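How to Test Whether a Robot Can Really Clear Your Kitchen Table

Every few months a new video makes the rounds with a robot tidying a kitchen, and every time I get excited all over again. I love this stuff! But I've also spent enough evenings with tabletop arms to know that one good clip says very little about whether a machine can do the chore on a plain weekday with your dishes. So I put together a simple home test that you can run with any small arm and gripper. I use it on a Wivley arm running the Dreklow control software, and nothing in it depends on either one.

What you need

An arm bolted down next to a table it can reach across. A camera looking at the table. A set of toy kitchen items. A notebook, or a spreadsheet if you're tidier than I am.

Toys are a fine place to start. They don't break, they weigh next to nothing, and the shapes are close enough to real kitchenware to trip up a gripper in the same ways. Just remember when you read your scores that a real skillet is heavy and a real strawberry squashes.

Step 1. Write the chore down in one sentence

"Clean up the kitchen" is too big. Try "put the fruit in the colander" or "move the cup onto the plate." If you can't tell at a glance whether the job got done, the sentence needs work. My first list had 14 chores on it and I threw out half of them for being too vague.

Step 2. Decide what counts as done

Do this before you switch anything on. Does the fruit count if it's balanced on the rim? (I say no.) Does a cup have to end upright? How long does the arm get? I allow two minutes per try, which feels generous until you watch it circle a spatula for the first ninety seconds.

Step 3. Lay out the table like a person would

Spread things around without lining them up. Let a handle point the wrong way. Put two small things nearly touching, lay something long across something round, and leave an item or two close to the edge. An arm that does beautifully on a neat row can fall apart on an ordinary mess, and that gap is exactly what you want to measure.

Step 4. Run it 20 times

Same chore, 20 tries, moving the objects a little between each one. Keep your hands out of it. If you nudge the cup two inches to help, write the try down as a miss.

Step 5. Note how it missed

A plain pass or fail wastes most of what you just learned. I use short codes: wrong object, bad grip, dropped, knocked something over, gave up. Bad grip is the big one at my table. On the fruit chore my arm passed 13 times out of 20, and most of the misses were the fingers closing on the edge of something and sliding off. 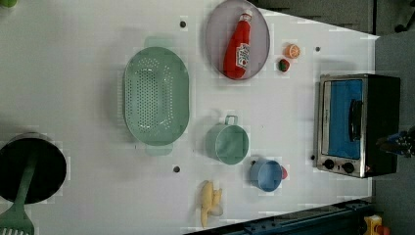 Once the single chores are going well, string two together. Clear the plate, then put the fruit on it. This is where things get really interesting, as a small slip in the first job wrecks the second. A person picks up the bottle that rolled away and keeps going without a thought. Most home setups I've tried just carry on as if the bottle were still where it started.

Anything with a door deserves its own round. Opening one means pulling along a curve while the grip stays put, and arms that are great at picking up and setting down can struggle with it. Start with the door already open a crack and work back from there.

So, can they do chores yet?

Some of them, slowly, on a table you've set up for the purpose. Picking up one light object and dropping it in a wide container is very doable now, and I still grin when it works. Thin handles, stacked things and doors are hit or miss. My log is up to 2,443 tries across all chores, and the scores from this October are clearly better than the ones from spring with the same arm on the same table. The new software did that, plus a softer set of fingertips.

If you run the test, keep your layouts the same from month to month so you can compare. I'm starting on lids next.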